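Play kitchen resources, Dulstead family room
Progress report to the Skundus Fund, 20 March 2024
Prepared by Joris Van Beek

The grant was for a shared set of play kitchen items and a table to use them on. Spending to date is £687 from the award of £1073. The table is in place and the first items are in use. Dirceu Bittencourt keeps the stock list and checks items against it at the end of each session.
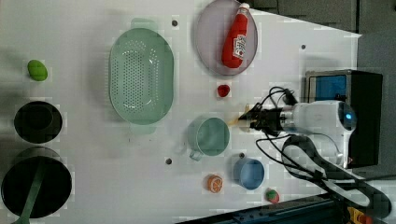 Cookware, cups and play food on the white table.

Families asked for things of a size children know from home, so we chose a full-length ketchup bottle and a large colander over the miniature sets. The pots are the most popular purchase so far. A further £225 is set aside for storage boxes and labels, which we have priced with Kakakhel but not yet ordered.

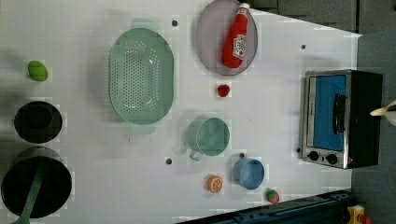 Play food is the part of the set that needs most attention. Small fruit goes missing under furniture, and we have asked Etov for a quote on 20 spare pieces — mainly berries and citrus.

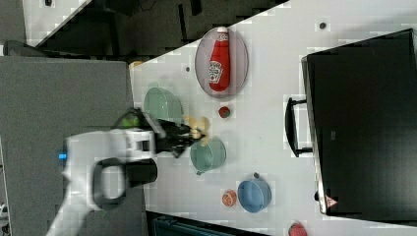
Ketchup bottle on its plate, with play fruit on the table.

The remaining money will be kept for replacements. We expect to send the final accounts in July, with receipts attached.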